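Vimix Handling Group
Hand-Held Gripper Pair: Pre-Session Inspection Checklist with Comments
Station: Round table, jewelry sorting into red box
Inspected by: Parveen Akanda
Reviewed by: Tipene Prendergast
Month: February

Scope: both hand-held grippers, finger pads, pivot pins, table covering and work items. Complete every line before the station is released.
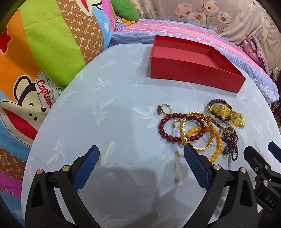
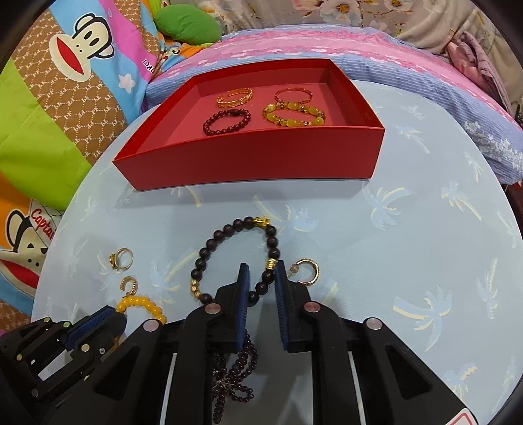 Station with both grippers at the table.

Section A. Finger pads

A1. Blue ribbed pads seated flat, no lifting at the tip. PASS.
A2. Ribs free of lint, thread and metal dust. PASS after cleaning. Comment: fibers were found between the ribs on one pad. Cleaned with a dry nylon brush. Solvent is not to be used on the pads at any time.
A3. Pads meet evenly when the fingers are closed by hand. PASS.
A4. Pad service life. Pads are replaced at 4,000 closures. Comment: the log sheet had not been carried forward from the previous session. Cauã Lins is to enter the missing figures before the next release.

Section B. Linkage and pins

B1. Pivot pins fully home, heads flat against the plates. PASS.
B2. Fingers open and close through full travel without catching. PASS. Cycled 60 times by hand on each unit.
B3. Black plates free of cracks, with particular attention to the corners of the triangular cutouts. PASS.
B4. Small screws tight. ADJUSTED. Comment: one screw on the second unit turned under light pressure. Retightened and marked with paint pen. Check again at the next inspection.
B5. Warning label present and legible. PASS.

Section C. Table and covering

C1. Table stands firm when leaned on from each side. PASS.
C2. Cloth smooth across the working area, no folds under the box. PASS.
C3. Bedding and other loose fabric kept clear of the moving fingers. PASS WITH COMMENT. The fabric beside the table stands close to the operator's left hand. It is to be pushed back at the start of every session and again after any break.
C4. Red box free of cracks and sharp edges, and does not slide when touched by a finger tip. PASS.

Section D. Work items

D1. Beaded bracelets checked for frayed cord and weak clasps. PASS. Comment: a strand that breaks under the pads must be reported, and all beads recovered before work resumes. Small beads can lodge behind the inner pivots.
D2. Rings and open-ended pieces checked for burrs that could cut the pads. PASS.
D3. Strands of small beads laid out without knots before gripping. NOT MET at first check, corrected. Comment: knotted strands may catch on the frame below the fingers. If this occurs, the operator shall stop, open the fingers fully and free the strand by hand. Pulling against the linkage is not permitted.
D4. Items returned to the table between runs, with none left hanging from either gripper. PASS.

Open actions

1. Closure log to be brought up to date. Owner: Cauã Lins.
2. Spare pads to be ordered from Moketti. Minimum stock is 6 and the shelf is below that level. Owner: Lindalva Coutinho.
3. Repeat check of item B4. Owner: Parveen Akanda.

Result: station released for use, subject to the open actions listed.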